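Fern print (table linen)

From the Patus Household Pattern Book, entry last revised 2026-02-20

Fern print is a family of leaf patterns used on tablecloths, runners, napkins and the occasional oven mitt. The leaves are shown as flat fronds, usually in one color, scattered over a plain ground so that they point every which way. I file it under botanicals, next to eucalyptus and palm, though a lot of stores just call the whole group "leaf" and leave you to squint at the listing.

Names

You'll see it sold as fern, frond, bracken, woodland and (my least favorite) "nature leaf." Bracken ought to mean the big coarse triangular kind, but I've bought a bracken napkin that was plainly the same drawing as the fern one, so I wouldn't lean on it. Hitley, the mail-order linen house I got my first cloth from, used "Fern" for the single-color version and "Fern and Berry" for the one with dots. I've kept that split in this book and it has held up pretty well.

Pattern and color

The basic frond has a center rib with leaflets coming off both sides, getting smaller toward the tip. Cheaper prints draw the leaflets as plain strokes. Better ones give each leaflet a little shape, and some lay a paler frond behind a darker one, and that does wonders for a big table!

Gray on a pale ground is the color I get asked about most. Green is the older choice and still looks great with white dishes, but gray gets along with nearly everything, including wood, and it hides the ghost of a coffee ring better than you'd expect. Then there are the dots. Fern and Berry types scatter small round spots in orange, tan or rust between the fronds, and those spots are what keep a gray cloth from looking like a rainy sidewalk. If you're picking napkins, match the dots and leave the gray alone.

Repeat

The repeat is the distance before the drawing starts over. My own cloth repeats every 631 millimeters, measured frond tip to frond tip on the kitchen floor with the dog standing on one end. Smaller prints made for napkins go down to 300 millimeters, and you really notice it if somebody has used the napkin print for a whole tablecloth, the same bent frond marching down the table over and over. On a round table it matters less.

Use with patterned walls

Old advice says never put a patterned cloth in front of patterned paper. I followed it for years and I'm sorry I did. A loose, tumbling print like fern sits quite happily near a formal paper, so long as the two have different rhythms. Stripes are the easiest partner. They run up and down, the ferns go wherever they like, and your eye sorts it out. Cream paper with a muted olive motif between the stripes is especially kind to gray fern, and the warm dots in the cloth pick up the warmth in the cream.

Where it goes wrong is two leaf patterns of the same size. I once had the Purba trailing ivy paper in a breakfast nook with a green fern cloth, and it was like eating toast inside a hedge.

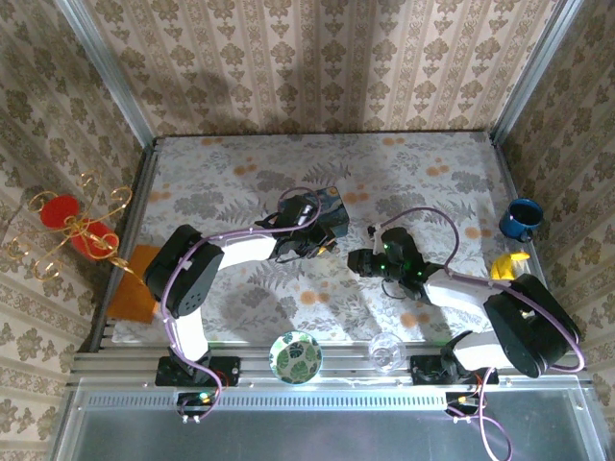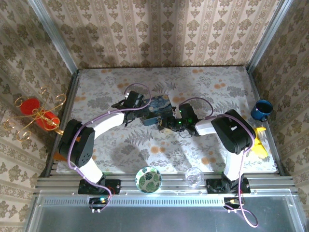
Gray fern print with orange dots on a pale cloth, set against striped cream wallpaper.

Strong color on top of the cloth is no trouble at all. The Starry Night-style picture sitting or held over the fronds, all blue and yellow swirls, is about as loud as a small thing gets, and the gray just lets it be loud. The same goes for a blue enamel mug or a pair of red candles in a gold wire holder. Other leaves need more thought. A little white bowl with green monstera leaves works for me, mostly because a monstera leaf is so broad and chunky next to a fern that the two don't compete. Clear glass goes with anything, of course, but you do see the print through it, so tall glasses look busier than you planned.

Cloth and care

Fern print turns up on cotton, linen blends, polyester and wipe-clean coated fabric. I can't give one rule for washing all of those, so read the tag. For plain cotton I wash cool, inside out if it's a runner with a backing, and line dry. Gray inks fade toward a faint purple on some cloths and toward brown on others, and I've never figured out how to tell which in advance. Coated cloth shouldn't be folded for storage. Roll it, print side out, or you'll have a crease straight through the ferns until April.

Thread counts on listings are close to meaningless for tablecloths. I've seen up to 700 claimed on something I could read a recipe card through.

Related patterns

Ernamero's "Glade" is the nearest cousin I know, with rounder leaves and no dots. Eucalyptus print has paired coin-shaped leaves on a long stem and tends to be cooler in color. Monstera print is bigger and bolder, better on bowls and cushions than on a long table. Damask, the formal motif so common on wallpaper, isn't related by drawing but gets its own entry here since people keep pairing the two.

See also: Dots and spots; Damask; Monstera; Runner lengths; Stripe (wallpaper)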